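Furnishing a shared floor: the case for one big white table

Birsen Öztürkmen has fitted out office floors for Sarkico for 17 years, and the subject she returns to most is the table. The open-plan floor at Rirnville was handed over in December. I spoke to her on Apr 3, 2026, along with Ghada Hakim, who runs the floor day to day.

The brief from the tenants was short. They wanted desks in rows, benches along the wall for equipment, and a shared surface that belonged to no team. Öztürkmen drew the shared surface first and placed the rest from it.

"If you leave the common table until last, it gets whatever gap remains," she said. "You end up with a rectangle pushed against a pillar and one usable side."

She chose an oval. The top is white, as are the benches. I asked whether a darker finish would have been more forgiving.

"Marks show on any colour. On white you see them while they can still be wiped off. Small parts also show up, and that matters more here than the marks do. A black screw on a black top is a lost screw."

Hakim agreed on the small parts but had reservations about glare. Light comes back off the top at certain angles, and two people asked to change seats in the first month. Blinds were ordered and have since been fitted. 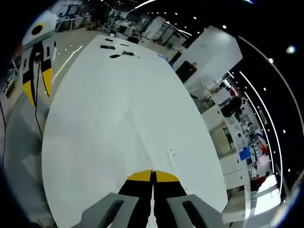
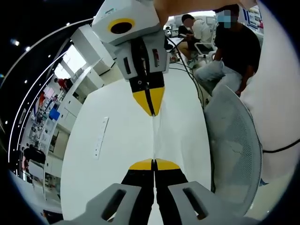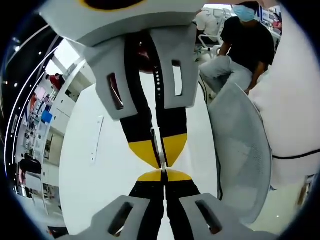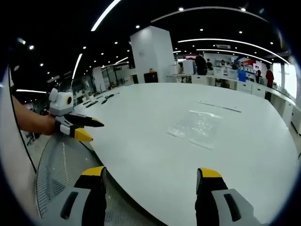
Power was the point on which the two disagreed. Öztürkmen had proposed sockets set into the table. Hakim refused them on the grounds that a fixed socket is always in the wrong place for somebody, and that cutting holes in a new top is hard to undo.

"A loose strip can be moved or taken away," Hakim said. "What I would do differently is the route to the floor. Cables go over the edge wherever people happen to be sitting. I asked for clips under the rim and we got 6. I should have asked for 22."

Öztürkmen's answer was that clips only work if they are used, and that most people will not reach under a table to park a lead. She now prefers a shallow tray slung below the top, open on both sides. Akgül, the joinery firm, has made a trial length of it for another client and she intends to offer it at Rirnville once the fixings have been tested.

On seating, both were brief. Mesh backs were picked for airflow and for weight – chairs here get pulled from desk to table and back again all day. Hakim said the castors had worn better than she expected.

The clearing rule took longer to settle. The first version required the table to be cleared at noon and again in the evening. The noon clearing was dropped after three weeks, as work was being packed up halfway through and laid out again an hour later. The evening one stands. Anything left goes into a tray on the end bench, is kept until the following evening and is then returned to stores.

"Bags are the worst," Hakim said. "Parts arrive in them, the parts get used, and the bag stays. I have emptied that tray and found it was mostly packaging."

Öztürkmen is now drawing a second floor, at Broradov, with 135 desks. It will have two ovals.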